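# Siiri Ojala on moisture, movement and tabletops

Siiri Ojala has been making dining tables in Virnbridge long enough to have had a good many of them come back. She keeps a record of each return: species, board width, finish, the heating in the customer's house, and the defect. The ledger runs to 587 tables made, and she consults it several times while we talk.

Most of the defects, she says, have one cause. "Wood takes on water from the air and gives it up again. It gets wider and narrower across the grain, and almost nothing happens along the grain. If you fasten a top so that it can't get wider and narrower, it will cup or split."

Her shop buys most of its stock from Pesonen, a small mill north of town, and a lesser quantity from a dealer in Prondton. The boards arrive kiln-dried. She does not use them right away. They are stacked on stickers in the assembly room, and she checks them with a pin meter on Friday mornings until the reading stops changing. Her target is 8 percent for a house with central heating.

"People ask how many weeks that takes. I don't answer in weeks. A thin board in January is ready quickly. A thick one in a damp spring can sit there until I'm tired of looking at it."

She measures at both ends and in the middle, on both faces. The end readings are recorded but given little weight, as end grain loses water faster than the rest of the board. If the two faces disagree, the stack is turned and left alone.

The room itself is held at 40 percent relative humidity through the winter. The humidifier is a Grarico unit that she describes as loud and easy to clean. A second hygrometer hangs on the opposite wall, and when the two drift apart she recalibrates both with a salt solution in a sealed jar.

Flat-sawn boards move more in width than quarter-sawn boards of the same species. Ojala uses both, but keeps them apart within a single top. "Mix them and you get a ridge at the glue line. It's small. You find it with your fingernail, and after that you can't stop finding it."

On grain direction she is less strict than many makers. The usual advice is to alternate the growth rings, bark side up and bark side down, so that any cupping cancels out. She arranges boards by the look of the face and relies on the fastening underneath to keep the top flat.

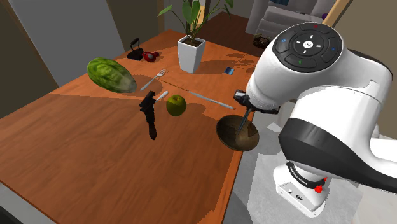 *Rendering: rectangular tabletop in an orange-brown wood grain, with a shallow round bowl.*

The fastening is a row of wooden buttons. Each has a tongue that rides in a groove cut in the apron, and each is screwed up into the top. The tongue slides as the top moves. On the end aprons she leaves a gap behind the tongue, and its size depends on the season in which the table is assembled.

"In August the top is about as wide as it's going to get, so the gap has to allow for shrinking. In February it's the other way around. I write the month on the underside in pencil. Whoever repairs it later will want to know."

Breadboard ends get the same treatment. Only the center peg is glued. The outer pegs pass through slotted holes in the tenon, and the end piece stands slightly proud of the top in winter or slightly short of it in summer. Customers have reported this as a fault over 20 times, according to the ledger. She now mentions it in the delivery note.

Finish slows the exchange of water without stopping it. Ojala applies the same number of coats to the underside as to the face. In the returns she has examined from other shops, an unfinished underside was the most frequent finding after glued-down tops. Her own finish is a hardening oil, thinned for the first coat and wiped dry after each one. Film finishes resist spills better, she concedes, and she will spray one on request, but they are harder to repair in a small area.

I ask what owners should do. Her list is short. Keep the table away from a radiator or a floor vent. Wipe up standing water. Move a runner or a heavy bowl from time to time, as the wood underneath will darken at a different rate from the wood around it. Re-oil when the surface looks dull, both faces.

"And if it does cup, leave it for one full year before you call me. Half of them go flat again in the summer."

She closes the ledger and goes to check the stack by the window. The last reading was still dropping, so the boards stay where they are.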